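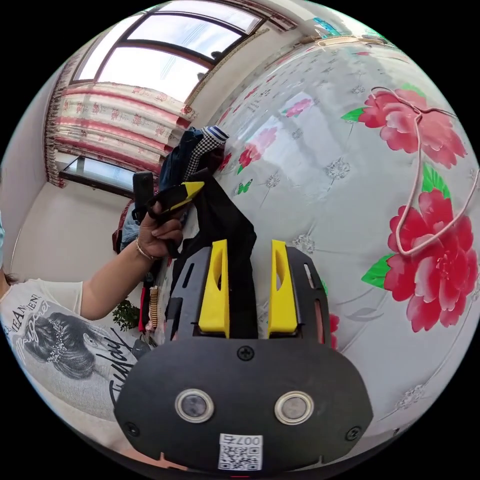 Home > Laundry & Wardrobe > Guides > Ogilvie Folding Board > Section 4

Section 4. Folding dark and drapey clothes

By now you have probably folded a few towels and a T-shirt or two on your Ogilvie board, and we hope you are pleased with them! Dark, soft garments are a little harder (the seams disappear, the fabric slides about, and a sleeve likes to hide underneath), so this section takes things slowly. Please read it through once before you start.

Before you begin

Stand the board on a flat table with the Wuto hinge facing you. Wipe the panels with a dry cloth, as black fabric picks up every bit of lint going. A lamp to one side helps a good deal more than one overhead, especially in the evening.

1. Pick the garment up by its top edge, pinching it lightly, and let it hang from your hand. Give it a moment to drop. Most of the twists will come out by themselves.

2. Feel for the side seam with your free hand and run your fingers down it to the hem. If the fabric has doubled over on itself, open it out now.

3. Lower the hem onto the board first, then bring your hand slowly toward you so the rest follows. Don't let go of the top edge until the whole piece is lying down.

4. Smooth from the middle outward with a flat palm.

5. Fold the left panel over and back, then the right panel, then lift the bottom panel. Slide the finished piece off sideways.

NOTE: Bracelets, rings and watch straps can catch on fine knits. Slip them off if the fabric is at all delicate.

NOTE: For very slippery material, lay the Tara grip sheet (part 283) on the center panel before step 3. It may be washed by hand and dried flat.

CAUTION: Never fold a garment straight from a hot iron. The panels can soften and may not lie level again.

CAUTION: Do not stack more than 16 folded pieces on the open board. The hinge will strain.

If your fold comes out crooked, just pick the garment up again and go back to step 1. Replacement hinges are part 602, from the Dratenby parts counter or by mail.

Next: Section 5, Trousers and skirts

We use cookies to remember your place in this guide. Accept | Settings

Comments (3)

sockdrawer: Is the grip sheet the same size for the travel board? Mine hangs over the edge.

Plumtree: Yes but you have to trim it, there's a dotted line on the back.

mendandmakeit: Lamp tip is a good one. I could never find the seams on my black leggings.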